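Flindix Service Desk
Ticket 241: Arm stops short when pouring dry goods
Site: Civmont test kitchen, Plandska
Equipment: single arm with two-finger gripper, Nyarko controller
Priority: 2
Reported by: Afia Bawa, Civmont
Status: Closed, with one item carried forward

Fault as reported

The arm is set to pick up a small plastic jug of dry grain by its handle, tip the contents into a steel mixing bowl and return the jug to the table. On Saturday the cycle failed repeatedly at the same point. The fingers closed on the handle and the jug was lifted, but it rotated in the grip as soon as the wrist began to turn. On most attempts the controller then raised a "grip lost" warning and held position. On one attempt no warning was raised and the jug was dropped from a low height, spilling grain on the table. No person was within reach of the arm at the time and no injury or damage was reported.

The customer has asked for two matters to be addressed: the cause of the slipping, and the absence of a warning on the attempt in which the jug was dropped.

First response

The customer was asked to suspend unattended running and to keep the speed limit at its reduced setting until further notice. The controller log was requested and received the same afternoon. It was confirmed that no change had been made to the program since July. The customer did state that the finger pads had been replaced during routine cleaning shortly before the fault appeared.

Investigation

The log shows that the fingers reached their commanded position on every attempt. Motor current at the moment of closing was lower than in the earlier records supplied for comparison. This suggested that the fingers were meeting less resistance than the program expected, and that the handle was being held near its edge.

The cycle was then repeated under supervision, one step at a time, with a pause before each movement of the fingers. The jug was placed to the right of the bowl with its handle turned towards the gripper, in line with the written set-up sheet.

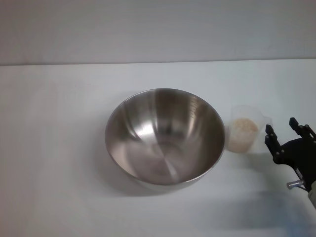 Why does the jug turn in the grip when it is lifted without difficulty?

The lift places the load almost directly below the fingers, and a light hold is enough to carry it. Once the wrist turns, the grain moves towards the lip and the weight acts to one side of the handle, so a hold near the edge of the handle is no longer sufficient.

Measurements taken on site found that the replacement pads were thinner than the pads supplied with the gripper. The closing position stored in the program had been set for the original pads. The fingers therefore stopped at the correct position but applied too little force. A small error in the approach height was also found and is considered to have made the fault worse.

With regard to the missing warning, the grip check was found to run once after the lift and again at the end of the pour. A jug lost between those two checks would not be reported until the second. On the attempt in question the operator pressed the stop button before the second check was reached. The controller behaved as programmed, but the interval is too long for this task.

Action taken

1. Original pattern pads fitted to both fingers.
2. Closing movement changed from a fixed position to a force limit.
3. Approach height corrected and the new value saved to the Nyarko controller.
4. Grip check set to run continuously from lift to release. Loss of grip now stops the arm and sounds the alarm.
5. Emergency stop tested at the pendant and at the wall station. Both operated correctly.

Verification

The arm completed 48 consecutive cycles at reduced speed without loss of grip. The jug was then pulled from the fingers by hand tool, with the operator outside the marked area, to confirm the new check. The arm stopped and the alarm sounded. Full speed was restored with the agreement of the customer.

Advice to site

Pads should be obtained only against the part reference given in the handbook. After any change of pads, the cycle must be run at reduced speed and the motor current compared with the record held on site. The pads should in any event be inspected once the gripper has completed more than 3000 cycles. Staff must not reach for a slipping jug while the arm is powered.

Carried forward

The set-up sheet does not state the pad thickness. A revised sheet is to be issued to Civmont and will be recorded under this ticket number. Ms Bawa has accepted closure of the fault on that basis.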